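Desk Setups, Second Floor, June 2018

We moved into the Trekley building with 60 desks and very little to put on them. Leen Rizk ordered the same blue organizer for everyone, and people filled them however they liked. 

The desk tops are light, and the dividers are beige fabric with a metal rail along the top. Sticky notes and pens go in the upper part of the organizer. The two drawers in front are dark gray and shallow, good for clips and spare keys but too small for a stapler.

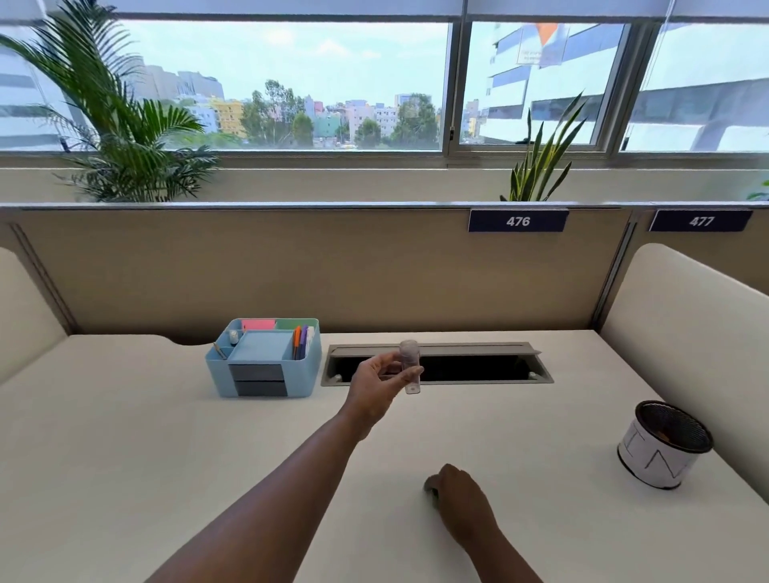 **Can I get a second organizer if mine is full?**
Ask Leen. There are spares in the supply closet next to the Zudirard meeting room, and she keeps the list.

Cables go through the opening at the back of the desk. Please keep power bricks off the floor, and leave enough slack for a laptop to reach the front edge.

Small bottles need their caps put back on before they go into an organizer. Hubert Czerwiński lost a full pad of notes to a leak in the first week.

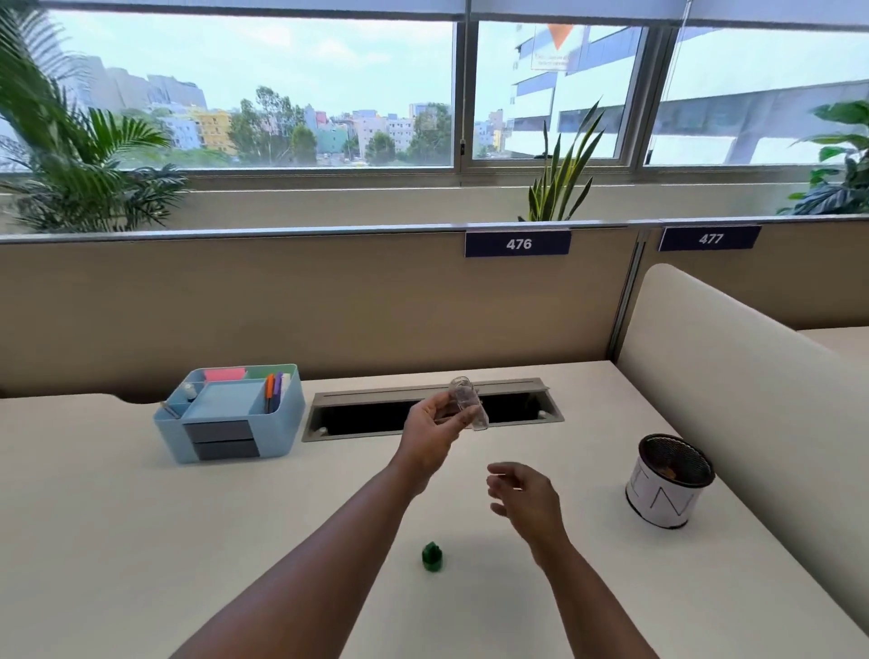

*Clear bottle with the cap off, by seats 476 and 477.*

More desks will be added once the east side is finished.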